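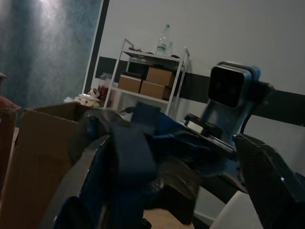 Household and Shop-Floor Chores Working Group
Minutes, 13 Jan 2019
Venue: Dendmont, ground floor

1. Previous minutes
Accepted with one correction. The attempt total under item 4 should read 2,552. The earlier figure left out the Utitz runs.

2. Cloth handling
Dendmont reported 1,428 attempts at picking up a single piece of cloth and placing it in an open carton. Picking up is no longer the main source of failures. Letting go is. Fabric stays on the finger pads or hangs over the carton rim, and a person has to push it in. The group agreed that a run needing a hand at any point is scored as a failure. Dendmont objected that this hides progress on the first half of the task. Objection noted, scoring unchanged.
Folding was not discussed. Carried to July.

3. Small items on a table
Utitz wants small hard objects tested separately from cloth. Glossy rounded cases are the present difficulty: a finger that touches early pushes the case along the table and the approach has to be restarted. Polat asked whether two arms help. Utitz's view is that the second arm is useful for holding a box steady and adds little when the item is this small. 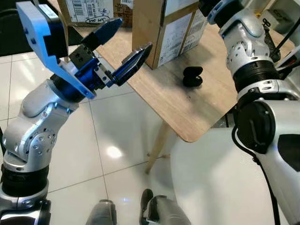 Item 3: earbuds case on the table, left gripper open.

Agreed test: 50 pickups per object, table not cleared of boxes between runs.

4. Shop-floor packing
Boltar put its limit for a packing bench at 355 seconds per order, including the label. No member's system meets this without help. Boltar will not take a unit for its own floor this year, but will supply a list of the items its packers handle most.

5. Can it be called ready?
Polat's draft statement said "ready for light household work." Struck out. Replacement text: "able to do selected pickup tasks with a person present." Two members wanted "selected" defined. Left open.

6. Actions
Dendmont: split cloth results into pickup and release.
Utitz: circulate the small-object list.
Polat: reissue the statement.
Boltar: item list, with weights.

Next meeting: July, at Utitz.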